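Descaling the water heater, second attempt

The first flush in November did less than I wanted, so I did it again with a longer soak and wrote down the settings. The unit is a Varkar tankless gas heater on the kitchen wall, fed from a well with hard water. Hardness at the tap was 17 grains per gallon with a drop kit.

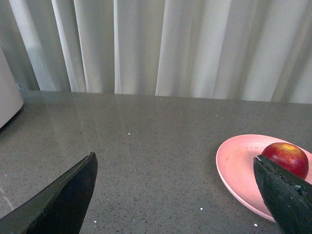
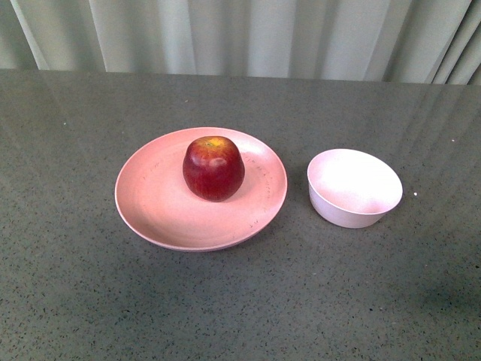 Red apple, pink plate, gray speckled counter.

The symptom was a drop in flow at the shower with the cold side unaffected. The outlet temperature also hunted by several degrees whenever someone opened a second tap. Both point to scale in the heat exchanger, but a clogged inlet screen gives the first one too, so check the screen before buying anything. Mine had grit in it and a flake of old pipe dope. Cleaning it recovered part of the flow and did nothing for the temperature swing.

Parts used: a small submersible pump, two washing machine hoses, a five gallon bucket and the Paren citric descaler. White vinegar works but takes longer and the smell stays in the house. Hülya Oral wrote in after the last post to say she uses food grade citric powder from the canning shelf and gets the same result for less. I have no reason to doubt it.

Sequence:

Turn off the gas valve and unplug the unit.
Close the hot and cold isolation valves.
Open both service ports slowly over the bucket to relieve pressure.
Run the pump discharge to the cold port and the return from the hot port.
Circulate. I ran it for 3 hours this time. In November I stopped at one.
Drain, then flush with clean water from the cold side until the return runs clear.
Clean the inlet screen again, close the ports, open the valves, restore power and gas.

The solution turned cloudy within a few minutes and left a layer of tan grit in the bucket. The hose washers are the weak point. One of mine wept at the hot port until I replaced it, and hand tight was enough after that.

Results: shower flow is back to where it was when the heater was new, as far as I can judge without a meter. The temperature swing is gone with two taps open and slight with three. The burner hour counter read 456 when I finished, so I have a baseline for the next round.

Güven Akbulut asked whether a Graren cartridge on the inlet would make this unnecessary. I have not tested one. A proper softener would, but that needs a drain and floor space I don't have near the well tank. For now I will flush twice a year and log the counter each time.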